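Keep the Box

My husband says I have a sickness for boxes. In our storage room under the stairs there are many of them, flat or standing one inside another, and every October, when we look for the winter blankets, he asks me the same question: what are you keeping these for? I want to give him a proper answer in writing.

I grew up in a house where a box was a possession. When my father received a radio by mail, the radio went on the shelf and the box went on top of the wardrobe, and it stayed there for as long as the radio worked. When we moved to another town, the radio traveled in it. I do not remember that anything we owned was ever broken in a move. Today I see people move to a new apartment with their glasses wrapped in T-shirts, and afterward they buy new glasses.

Last spring I sold a coffee grinder made by Wendimar. It was in good condition and I had cleaned it well. The buyer, Somtochukwu Isah, lives 209 miles from me, so I had to send it. I had thrown away the original box on the advice of my husband. I packed the grinder in a box that was too large, with newspaper, and I was proud of my work. It arrived with the glass part in pieces. He was very polite about it, and I returned the full price, and I paid the postage also.

What I learned is that the box is only half of the matter. The other half is the insert, the shaped piece which holds the thing by its corners and does not let it travel. Newspaper becomes flat after one hour in a truck. A good insert keeps its form, and the object sits in it the same way on the last day as on the first. Somebody sat at a desk and thought about where the weight is. When we throw this away on a Sunday evening, we throw away the thinking too.

I know the objection. Space costs money. My friend Seema Chauhan pays rent by the square foot and she has told me that my opinion is the opinion of a woman with stairs. She is right in part. I do not keep the box of a toaster. I keep the box when the thing is breakable, when it may be sold, or when it must go back to the maker for repair. Zondport, where I bought my sewing machine, asks for the original packing if you send the machine in, and a new set costs money that I would prefer to spend on fabric. 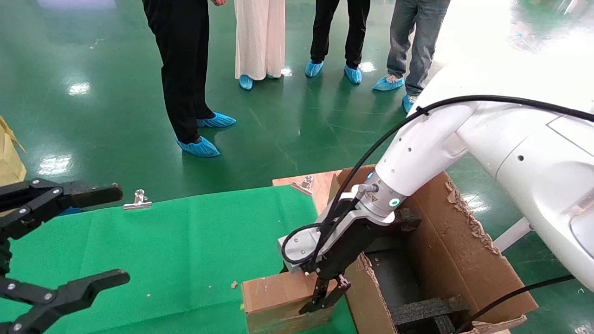

Open carton with its black foam insert, on the work table.

A used box is not beautiful, I admit. The flaps tear, the edges become like old paper, and a visitor thinks that it is garbage. But if the foam is whole and the bottom is strong, torn flaps can be closed with tape, and the box has another trip in it. I look at the inside first and at the outside second. I would say the same about a suitcase.

So this is my answer to my husband. I will give up the shoe boxes, and the one from the fan which we do not have anymore. The rest will stay under the stairs, and when we send the lamp to your sister, please ask me which box.

Rajkumari Sengar

Comments (4)

Anjani Ismail
My mother wrote on every box the name of the thing and the year. After she died it helped us very much. Please write on your boxes, people.

Diễm Phí
I agree about foam but not about cardboard. In our climate it takes the damp and then come the insects. I keep the inserts in a plastic tub and cut down the boxes.

Seema Chauhan
I said "a woman with stairs AND a patient husband." Please quote me fully.

Somtochukwu Isah
The grinder works fine, I found a jar that fits. No hard feelings about the newspaper.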